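Esteck Tabletop Handling Set: Data Card and Rules of Practice

Version 9
Last revised 7 May 2021

Purpose of this document

This card states what the Esteck Tabletop Handling Set contains and the rules under which it is recorded, reviewed and released. It applies to all sites that contribute to the set, at present Saslow and Montoya. A site that cannot meet a rule must say so in writing before recording begins.

Contents of the set

The release holds 1,283 episodes of household handling tasks, among them pouring, stacking, setting out and putting away. Each episode is stored with its video, its task sentence, the arm log and a review sheet. Of these, 1,000 are intended for training. The remainder are held back for testing and must not be used to tune a model.

Folder layout

episodes/ one folder per episode, named by site and running number
tasks/ task sentences, one per line
reviews/ signed review sheets
splits/ training and test lists
CHANGES.txt record of corrections since the first release

Rules for the work area

1. The surface is cleared of everything the task sentence does not call for before an episode starts.
2. Vessels used in pouring tasks are empty. No liquid is allowed on the table at either site.
3. Spouted vessels are set down with the spout toward the receiving vessel, with open surface between the two. Staff may vary the distance but may not let the pieces touch.
4. Lids stay on unless the task sentence says otherwise. A cracked lid or a loose handle takes the piece out of service.
5. Soft shadows on the surface are accepted. A hard shadow that crosses an object is marked on the review sheet.

Rules for people

The stop button is tested at the start of each shift and the result is written in the site log. No person may reach into the work area while the arm is powered. Where two people are present, one is named as the person in charge of the stop button and has no other duty during the episode.

Starting layouts

Pouring tasks begin from a simple layout with one pot and one cup. The arm is parked out of view of the head camera until the start signal is given.

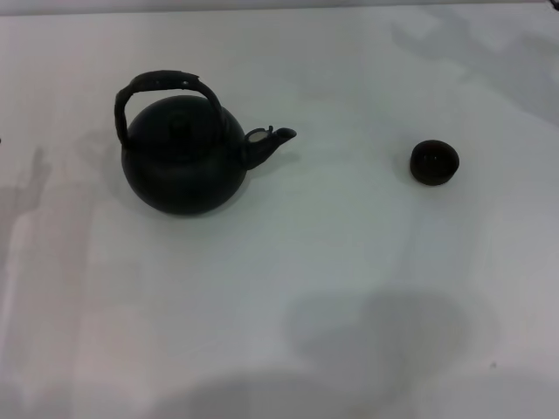
Reviewers check the starting layout against the task sentence before they watch the rest of the episode. If the two do not agree, the sentence is left as it was written and the episode is moved to the rejected list. Sentences are never changed afterward to fit what was recorded. In the last review round 13 episodes were rejected on this ground, and all were recorded again.

Known limits

Dark glazed and cast pieces lose fine detail against pale tabletops - users who need surface texture should not rely on this set alone. Clear glass is not covered. Montoya joined in November, and its share of the pouring tasks is still small.

Use and corrections

The set may be used for research and teaching. Packing and file checks are done with the Wasteo tool, and the check file it produces must travel with every copy. Errors should be reported to the contributing site with the episode number and the rule concerned. Accepted corrections are entered in CHANGES.txt and carried into the next version.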